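Subject: Re: Plotora tabletop package, anyone using it?
Date: May 8, 2022

Hello all,

> We're thinking about the Plotora simulation package for our
> two-handed robot. Is it worth the 700 dollars a seat, or should
> we stick with the free tools? Mostly kitchen and serving tasks.

We've had it since January, two seats on the Yousafzai project, and on the whole I'm very fond of it -- though it took me a while to get there! The install was painless, and the tabletop set comes with 37 ready-made tasks, which kept us happily busy for weeks before we built anything of our own.

What I like best is the dishes and food. Moving a cupcake from one plate to another sounds like child's play, but it's a lovely test of a black humanlike hand you've spent months tuning, and the patterned plates give the vision side something to chew on. 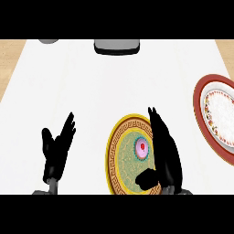

Support has been kind and patient with us, and usually writes back within 2 days. My one real grumble is that importing our own hand model from Cloltance took up to an hour each time, so do ask them about that before you pay (they may have fixed it by now).

I'm happy to share our settings if you write to me off list.

Warm regards,
Ukomine lab, simulation desk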